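Kitchen tips: can a robot do the chores yet?

Filed under Kitchen, Coffee, Gadgets

Quick one this week. Got a pile of mail asking the same thing – when can I hand the kitchen over to a machine? Short version: not yet. Some bits, yes. Long version below, with tips you can use whether you ever buy one or not.

Coffee first. Everybody asks about coffee. Sounds like the easy one: cup under the spout, lid, button, done. Try it with oven mitts on. Find the cup, turn it the right way, get it on the tray without knocking the tray, get the lid shut. Lots of small moves. Most of the work on this gets done in simulation before any real crockery is at risk, on a plain table with the machine and a cup or two.

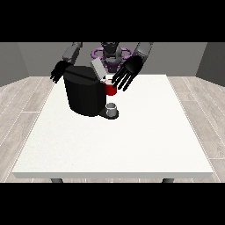 Which gets me to the first tip. Clear the counter! A machine likes space around the thing it's reaching for and so do you at 6 in the morning. Toaster, fruit bowl, mail, all of it somewhere else. Leave a hand's width each side of the coffee maker, more if you've got it.

Same mug every day helps too. Short, straight sides, fits under the spout with room to spare. Tall travel mugs tip. Fancy handles catch on things.

Lid room. If yours opens at the top, pull it out from under the wall cabinet before you fill it. Measure with the lid UP. I didn't, and had to move the whole coffee corner to the other side of the sink.

Drip tray – empty it when you empty the grounds or the pods, not when it floats. Hot water, drop of dish soap, old toothbrush in the slots. Dry it before it goes back or it smells.

Descaling: go by your manual. Juraj Gajdoš wrote in to say he used whatever vinegar was in the cupboard, balsamic. Please don't.

OK, what can machines do now, at home? My list, just my opinion:

Floors, yes. Flat ones. Pick up socks and charger cables first.
Dishes, the dishwasher has had that for years. Loading it is still on you.
Timed coffee, yes, if you put the cup there the night before.
Folding shirts, slow. Wouldn't wait for it.
Wiping a sticky counter, no. Not how I'd want it done anyway.
Fetching a cup and setting it down where you want it, getting there. Depends on the cup and what's next to it.

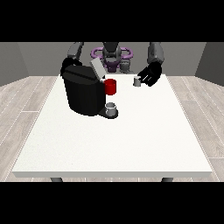

Anežka Hájek

Cups again, then. Keep them on the same shelf as the machine or one below. Handles all pointing one way. Don't stack more than 2 high, they stick together and you end up yanking. If the rims are chipped, toss them, or use them for screws in the garage.

Lensa Feyisa asked if she should hold off redoing her kitchen untill the helpers arrive. No. Do the kitchen for your own hands. Open shelf at elbow height, drawers that pull all the way out, good light over the counter. Any future machine will cope better with that too, I'd guess.

Money: I would not put 3000 dollars aside for a robot just now. Fix the dripping faucet. Buy a decent kettle.

Next time it's burnt pans, and teh baking soda question again. Send me yours if you have a trick that works on enamel.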